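Guides > Around the House > Laundry & Linen > The Zovwood Folding Guide > Section 2

6 min read

Section 2: Folding T-shirts on the bed

You have finished Section 1 and are now the owner of a basket of clean clothes. Congratulations. This section covers the T-shirt, the garment most people believe they already know how to fold. Please read it through once before picking anything up.

2.1 Before you start

You will need a bed (made, or at least pulled up), one T-shirt, and both hands. A Zovwood folding board is handy later on but plays no part until step 7.

1. Clear the bed. Phones, remotes and cats all leave lumps. The cat may need to be asked twice.

2. Smooth the bedspread with your forearm, working from the pillow end towards your knees. A busy print is fine. A quilted surface is less fine, as the quilting will try to print itself onto the shirt.

3. Check that the shirt is right side out. Check the pockets too, if it is the kind of T-shirt that has opinions about pockets.

CAUTION: Do not fold damp cotton. The Tanui drawer inserts in Section 5 are not ventilated, and you will be introduced to a smell.

2.2 Laying out and squaring the hem

4. Lay the shirt flat with the neck towards the head of the bed and the hem towards you. Spread the sleeves and let go of it. Standing there holding it up and admiring it does not count as a step.

5. Take hold of the bottom hem, one grip near the middle and the other at the right corner. Lift the middle slightly and draw the corner out until the stitched edge stops wandering. Repeat on the left.
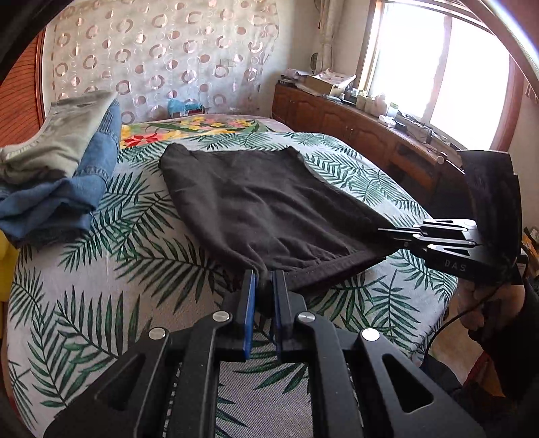 Fig. 2a. Step 5, right side. Hem lifted at the bottom edge and held at the right corner.

6. Set the hem down and smooth the body of the shirt upwards with a flat palm. Soft creases across the front are normal at this stage. You are after a shirt that lies square, and ironing is a different manual with a much sadder author.

Note: Knits stretch. If the hem is now wider than the shoulders, you have pulled too hard. Pick the shirt up, give it one shake and go back to step 4 – it will forgive you.

2.3 The fold

7. Place the folding board on the upper half of the shirt, centred just under the collar. Without a board, use a magazine of similar size, or go by eye and live with it.

8. Fold the right side in to the edge of the board, then turn the sleeve back on itself so it lies along the fold. Do the same on the left. The sleeves should not meet in the middle and shake hands.

9. Slide the board out. Bring the hem up to just below the collar, then fold in half again. For the shallow Kikevthorpe drawer, fold in thirds at this point.

10. Turn the bundle over and look at it. If one shoulder is poking out, tuck it under. Everybody does this. It is why the good side faces up.

CAUTION: Do not stack finished shirts on the edge of the mattress. A rounded edge and a tall pile have only one plan between them.

2.4 Troubleshooting

Shirt folds into a wedge: the hem was not square. Return to step 5.

Collar has gone wavy: you smoothed from the top down. Smooth upwards, as in step 6.

Dark shirt has collected fluff: fold it inside out, or change the bedspread.

Someone has sat on the pile: refer to household policy.

Continue to Section 3: Fitted Sheets. Allow yourself a cup of tea first.

31 comments | 3,213 shares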